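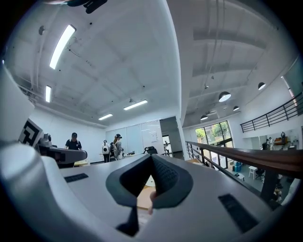 March, evening, kitchen table. My back hurts in the place where it always hurts after a day with the gripper in my hand, and still I want to write this down before I sleep, because tomorrow I will remember only the numbers. We closed the day at 116 accepted demonstrations. The whole set stands now at 1329, and Yaqin says the first serious training run can begin when it is complete enough in the "hard" categories, which are of course the categories where I am slow. I was working up on the main floor near the handrail, where the big glass lets in the daylight and I can see the green trees when I lift my head. The others were there too, two of them with headsets on and the rigs on their backs, standing close together by the wall with the whiteboard panels. I like this place better than the small room we had in the first weeks. It is bigger, there is more air, and the ceiling on the one side is so high that voices go up and stay there.

I should write about the mistake first. In the morning I made a whole series of cloth folds, and each time I began with my hand already moving. Kiprono looked through them before lunch and told me, very kindly, that he must throw out most of the series. The rule is in our notes and I know it well: hold still, then start, then do the task, then hold still again. The start must be clean, or the model learns that the world begins in the middle of a gesture. I know this rule so well that I explained it to Faith in her first week. And then I broke it for one hour without noticing. I was thinking about the speed, I believe. When I think about the speed I become a bad teacher.

"Teacher" is Kanini's word. She does not like when we say "operator" or "collector." She says we are teaching something that has only our hands to look at, so our hands should be polite. In the beginning I found this a little sweet, a little silly. Now I notice that I use it also.

After lunch I changed my way of working. I did every fold slowly, with a breath before and a breath after. The soft pads are strange to hold cloth with. They bend a bit around the edge of a towel and you feel in the handle that something is there, but you do not feel how much. With my own fingers I would know at once if I have one layer or two. With the gripper I must look. So I look, and the model, I hope, will learn to look too. Kiprono thinks this is the whole reason to do it with a tool in the hand: we are forced to solve the task with the same poor fingers that the robot has. I asked him if I may quote him on "poor fingers" and he said only in my diary. So, here it is.

Voltero, which is what we call the new policy, had its first small test some days ago, trained on 400 demonstrations of one task only, cup to shelf. I did not write about it then because I was too tired. It went to the cup nicely. It closed on the handle. Then it lifted, and it stopped in the air, and it waited. It waited such a long time that Wayne went to look if the cable was out. The cable was fine. In the evening we opened the data and found that many of us make a little pause after lifting, to check that the cup is not slipping. I do it. Faith does it. Wayne does it longest of all, and he was quite proud of it before. The model took our small doubt and made it into a rule. I have thought about this several times since then, on the bus and also in the shower. All the small things I do without deciding, they go in.

Since the test we have a new line in the instructions: "If you need to check, check before you lift." It is harder than it sounds. Today I caught myself two times with the pause and I marked both takes as bad myself. Kiprono says to mark, never to delete, so that he can see what kind of bad it was.

Afternoon was for the Sorkico list. This is the list with the ugly objects: thin lids, a bag that changes shape, the spoon which lies flat. For each object we need 55 good takes from different starting positions, and I am finished with the lids and not at all with the spoon. The spoon and I are not friends. One must come from the side, very low, tilt the wrist, and push it a little against something so that it rises. A child does this without thinking. I needed the whole time until coffee to do it well once, and then I could do it almost every time, and I could not say what I had changed. Yaqin asked me to write a description for the others. I wrote four sentences and crossed out three. The one that stayed is: "Let the table help." She put it in the notes as it was.

I had a talk with Faith at the coffee machine. She asked if I am not sad to do the same movement all day. I said that my grandmother made dumplings every winter for the whole street and that was also the same movement. Faith said yes, but at the end there were dumplings. It is a fair point and I did not have a good answer for it. Maybe the answer is the moment at the cup, when it went to the handle from the left side, a bit from above, exactly as I go. My sister, if she had been in the room, would have recognized me in it.

Small things, so I don't forget them. The marker must be clean before each session, I had a fingerprint on mine and the tracking was jumping for several takes until I wiped it. Ask Wayne about the strap for the wrist, he promised to bring one from home. Change the name of the folder, "cloth_new_new" is not a name. Nyanda wants a report at the end of March with a few words from each of us, and Kanini says mine may be short. Check what the battery does after a full charge, mine fell fast after four o'clock.

Tomorrow I start with the spoon while the hand is fresh, then the cloth series again from the beginning, all of it, with the clean start. I put a paper note in my jacket pocket with one word on it, "still," and I will read it before the first take. Now some cream for the back, and tea.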